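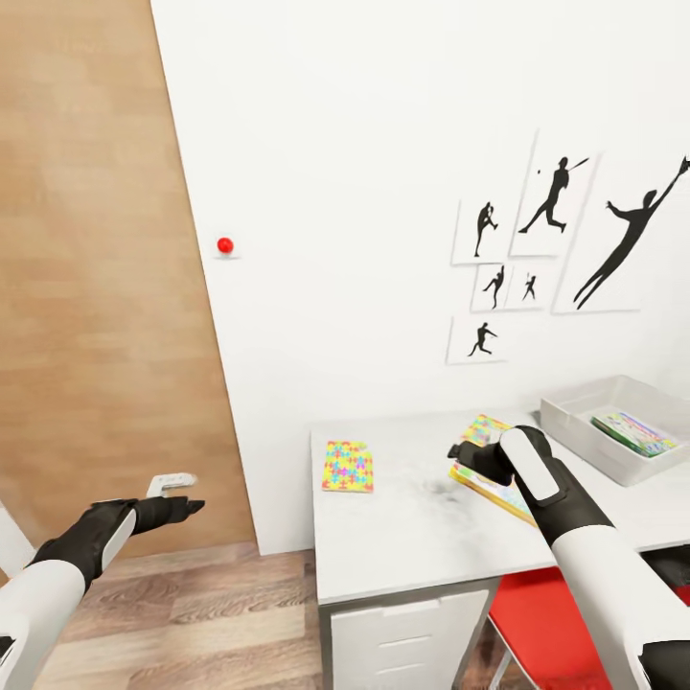
Home Products Research News Support Contact

Dromport opens Noh, its remote demonstration software, to outside labs

GAVALTON, 7/11/21. Dromport today made Noh available to research groups and small manufacturers outside the company. Noh lets a person show a two-armed robot a household task by remote control inside a simulated room, and saves what the arms did in a form that can be used for training.

The first public version comes with 8 tasks, all of them things people do at home with small objects. They include picking a booklet up off a desk and putting it in a tray, and clearing small items from a bed. Each task can be run with articulated hands or with two-finger parallel grippers.

An operator sits at a workstation and holds a pair of tracked controllers, one for each arm. When the operator moves, the simulated arms follow. The operator sees the room from above and behind the arms and starts and stops each recording with a foot pedal. Noh stores joint positions, hand or gripper commands, camera views and the position of every movable object. A bad take can be thrown out on the spot with a second press of the pedal.

"We built this for our own operators first," said Marwa Filali, head of robot learning at Dromport. "They were recording on real arms, and most of the day went to putting the room back the way it was. In Noh a reset takes 2 seconds. People get through a lot more good takes before they are tired."

Dromport operators recorded 3860 demonstrations during internal testing, which began in April. Of these, 835 are being released with the software so that new users have something to train on before they record their own. The released set covers all of the included tasks. It was checked by hand, and each recording is labeled with the task, the type of hand and whether the operator finished.

Failed attempts that were judged useful have been kept in the set. These are mostly cases where an object slipped and the operator went back for it.
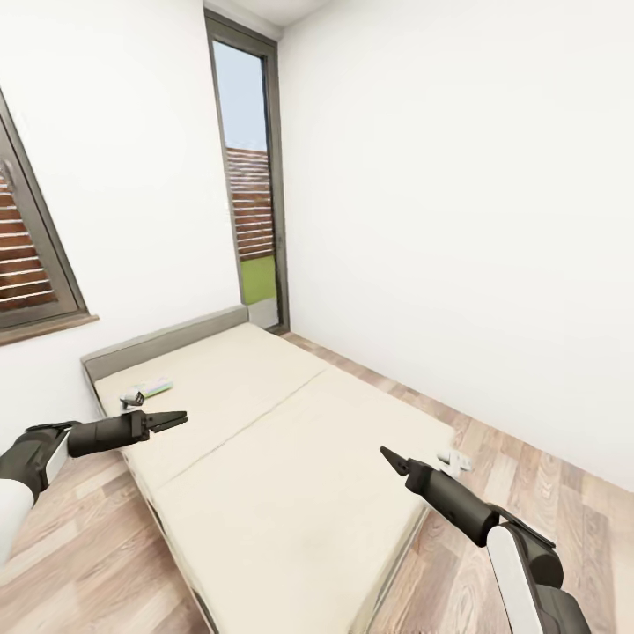 Bedroom tasks took the longest to get right, according to Danylo Pasichnyk, who led work on the rooms and objects. Flat items on a mattress are hard to pick up with a parallel gripper, and early versions of the contact model let the fingers sink into the surface.

"An operator would come down on a packet at the angle you would use in real life and the fingers would go straight into the bed," Pasichnyk said. "We rewrote how soft surfaces push back. It still isn't the same as a real mattress, and we say so in the manual. It is close enough that people stopped changing how they reach."

Rooms can be varied between recordings. Users can move furniture, change wall and floor finishes, swap what is seen through a window and scatter objects within a set area. The camera can also be changed, including to a wide-angle lens model that bends straight lines toward the edges of the view.

Noh has been tried by one outside partner so far. Prutau, a maker of assistive equipment, used it to train new operators before they moved on to physical arms.

"Our people came in with no robotics background," said Delyth Skyrme, operations manager at Prutau. "The hard part for them was using both arms at once. They tended to park one and do everything with the other. After a few sessions that went away, and I was glad it happened somewhere they couldn't break anything."

Skyrme said Prutau would like to see more kitchen tasks and a seated mode for operators who can't use a pedal. Dromport plans to add a hand-held start switch in the next update. Kitchen rooms are in development and no release date has been set.

Noh runs on a single desktop computer with a supported graphics card. Controllers are not included. Recordings can be exported to common formats, and a short script for replaying them comes with the download. Replaying on physical arms requires a separate safety setup, described in chapter 4 of the manual.

Academic groups can use Noh free of charge for noncommercial work. Commercial licenses are sold per workstation. Requests go through the Research page on the Dromport website and are answered by Alun Owen, licensing manager.

About Dromport

Dromport develops software for operating and training robot arms. The company is based in Gavalton, where it also runs operator training courses.

Press contact

Ffion Gethin
Communications, Dromport
Gavalton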